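Workshop notebook, Brurevthorpe
November, morning session
Entry by N. Pellegrini. Present: G. Bellini, S. Carbone. T. Ó Conaill from mid-morning. 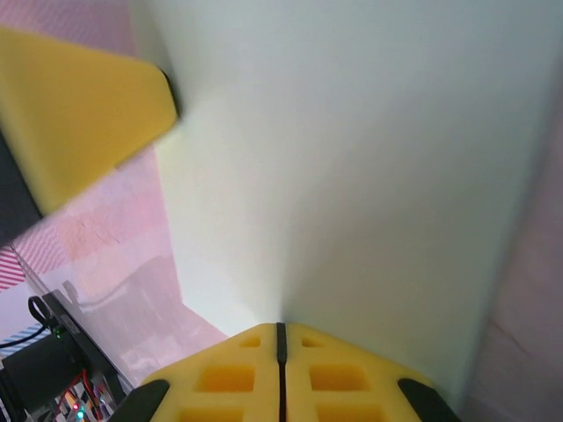 Pale surface with soft vertical crease, close view, 09.40.

Subject of the session: assessment of creases in pale covering material, and a revised order of work for pressing. This continues the Flemamis entry of last month, which was left open pending a decision on lighting.

1. Lighting

The principal difficulty with pale material remains that a soft crease is seen only as a change of tone. In the view above, the upper middle is the brightest area and the lower right is slightly greyer. The crease runs from near the top down towards the bottom centre, where the surface angles and narrows to a point. A faint green tint is present in the white. Mr Bellini asked that the tint be recorded but not treated as a property of the material until it has been checked against the reference card in daylight. The white meets a pinkish-mauve surface at the right, and tints recorded close to a coloured neighbour have misled us before (see the Closine entries, where two samples were returned without cause).

Agreed: tone to be judged by two persons independently, and the results written down before they are discussed.

2. Terms

There has been some looseness in the use of words between benches. For the purposes of this notebook:

Crease: a line at which the surface changes direction and which remains when the material is left alone.
Fold: a line made on purpose.
Soft: without a sharp edge when viewed under even light.

A line may be entered as a crease only after the resting period. Until then the entry should read "crease, provisional". The caption to the view above should be read in that sense, the resting period not having been applied at the time.

3. Pressing trial

Mr Carbone prepared three offcuts from the store, each creased by hand over the bench rule and left under the board. The first was pressed cool for five minutes through a cotton cloth. The second was pressed cool for ten minutes through the same cloth. The third was not pressed and was kept as a comparison.

The first offcut showed a line still visible from the side. On the second the line could be found by touch but was not agreed upon by eye: Mr Bellini recorded it as present, Mr Carbone as absent. I have entered both readings and have not attempted to reconcile them. The comparison piece was unchanged at the end of the session.

Mr Ó Conaill questioned whether the cloth had been fully dry for the second pressing. It had been hung over the rail between the two, and its condition was not checked. The second result is therefore to be treated with caution and the pressing repeated with a fresh cloth. Cloths are to be numbered in future. He also pointed out that the offcuts came from the end of the roll and may carry a set of their own.

4. Order of work, revised

Lay the material flat and leave it for the full resting period. Record the tone at top, middle and bottom before touching the surface. Mark the two ends of any line with tailor's tacks placed outside the working area. Press cool, through a numbered cloth, working from the narrow end of the line outwards. Leave the piece under the board until it may be handled. Record the tone again from the same position.

Chalk is no longer to be used on pale material. The blue chalk has been withdrawn from the drawer, and Mr Pan has asked that the remaining stock be kept for the dark samples only.

5. Matters outstanding

Reference card: the present card has yellowed at one corner. Replacement requested through the Carbone account.
Side lighting: the lamp bracket at the far bench is loose and drops during use. Mr Ó Conaill to refit it.
Second pressing: to be repeated by Mr Carbone with Mr Pan as second reader, neither having sight of this entry's readings beforehand.
Storage: offcuts are to be rolled face outwards and not folded. Several in the lower tray had been folded in four and were unsuitable for the trial.

Session closed 12.15. Board left in place over the second offcut.

N.P.

Added in the afternoon: bracket refitted. Reference card not yet received.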